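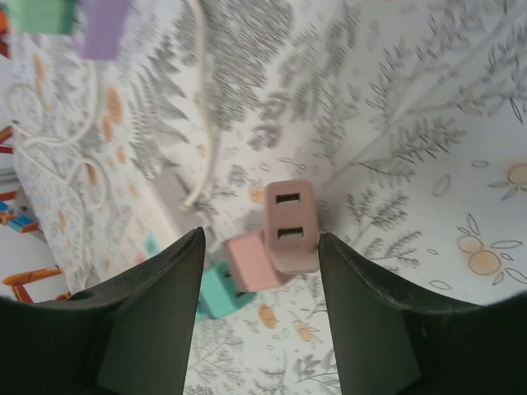

4. Installing Coteo and setting up a shared world

4.1 Before you start

Coteo is a single-player and co-operative building game for up to eight players. A shared world can be hosted on your own computer or on a separate machine running the Konon server program. This section covers both. If you only intend to play alone, go to section 5.

You will need a Coteo account with a confirmed email address, and at least 39 GB of free disk space on the host. Players who join a world need the game installed but do not need a copy of the world file.

Note: worlds made before version 31 must be converted first. See 4.4.

4.2 Hosting from the game

1. Start Coteo and choose Worlds from the main menu.
2. Select New, or highlight an existing world and select Share.
3. Enter a world name. Names may contain letters, numbers and spaces. Accented letters are accepted but are shown without accents in the server list.
4. Set Visibility to Friends or Invite only.
5. Set the autosave interval. The default is ten minutes.
6. Select Open. A six-letter join code appears at the top right of the pause menu.
7. Send the code to the other players. It remains valid until the world is closed.

Caution: closing the game on the host computer disconnects all players. Anything placed after the last autosave is lost. Use Save and close from the pause menu.

4.3 Hosting with Konon

1. Download Konon from your account page and unpack it to a folder of its own. Do not place it inside the Coteo folder – the game updater removes files it does not recognise.
2. Run Konon once and let it stop by itself. It creates a folder called worlds and a file called settings.txt.
3. Copy your world file into worlds.
4. Open settings.txt in a text editor. Set world_name to the exact name of the file, without its ending.
5. Set port to 2553, or to another free port if that one is in use.
6. Forward the same port on your router (UDP only).
7. Run Konon again. When the console shows READY, players can join by address.

Note: item_limit is set to 500 per region. Higher values are allowed, but loading times increase on older machines.

4.4 Converting an older world

1. Make a copy of the world file and store it elsewhere.
2. In Worlds, highlight the old world and select Convert.
3. Wait for the progress bar to finish. Large worlds can take several minutes.
4. Open the world and check that signs and doors are in place.

Caution: conversion cannot be reversed. A converted world will not open in earlier versions.

Section last revised 31/05/2024 by Rongrong Lu.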